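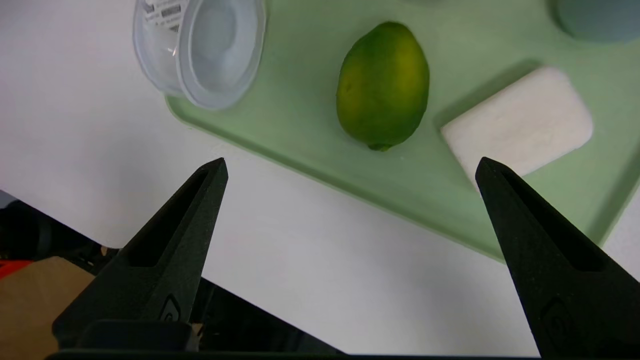
Wrist view over the tray, lime and white block beyond the fingertips.

September, bench 2, Wona stack

Picking up the timestamp problem again. Wrist frames reach the policy node later than head frames, and the buffer pairs them by arrival order instead of capture time. At low arm speed this hides well. On a fast approach the wrist image lags the joint state and the fingers close early. Moved the pairing into the Kunditz sync layer, keyed on capture time, with a 300 ms window and a hard drop outside it. The old code padded missing frames with the last good one and never logged it. Now it logs.

First replay of the stored logs failed because the head stream had been written with the host clock and the wrist streams with the device clock. Added an offset estimate at session start. It is computed once and held fixed, so long sessions will drift. Left a TODO in the config loader.

Segmentation next. The white block on the pale green tray gives a usable mask. The clear container does not: the mask keeps the rim and the label and loses the wall between them, so the grasp planner sees two small objects and proposes a grasp on the label. Merging masks by depth is no help, as depth through the wall returns the tray. Lime is fine in all views, although the hue threshold someone left in the fallback detector also fires on the tray. Disabled the fallback.

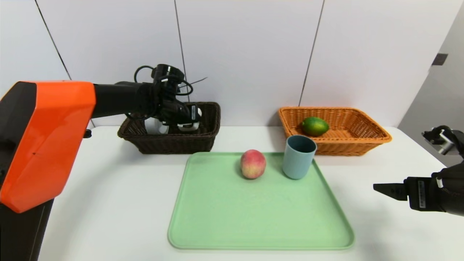

Two-arm planning still goes through the Pranlow planner with a shared reservation grid. One arm holds the cells over a basket until its gripper clears the rim, and the other waits or replans around them. The release condition was checked against the wrist frame origin, not the fingertips, so cells were freed while the fingers were still below rim height. Changed it to the lowest fingertip point plus a margin. The collision model for the baskets is a solid box with an open top. Good enough for the walls, too generous at the flared rim of the orange one.

Replan calls are capped at 500 per episode. Episode 3385 hit the cap with both arms waiting on each other's cells. Added a fixed priority: the arm already inside a basket wins, otherwise left goes first. Crude, but it makes the replay deterministic, and that is what I need for the regression set.

Also found that the gripper self-mask in the wrist views was cut from the CAD outline. The real fingers are scuffed, and the pale patches near the tips come through as foreground. Dilated the mask by a few pixels and excluded it from the change detector. Empty-table frames should now return no proposals.
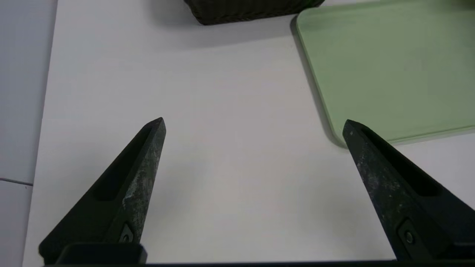

Hellström objects to the dilation: a wider mask eats the contact region, and small items will vanish just before closure, when the planner most needs them. The suggestion is to keep the tight mask for grasping and use the wide one only in the change detector, with both generated from the same calibration file.

Fair point. Split the parameter in two, defaults unchanged for the grasp node. The calibration file needs a version field before this gets merged, or old sessions will load with the wide mask missing and fall through to no mask at all.

Open: clock drift on long sessions, rim geometry for the orange basket, container mask. Rerun of 3385 is queued with the priority rule on.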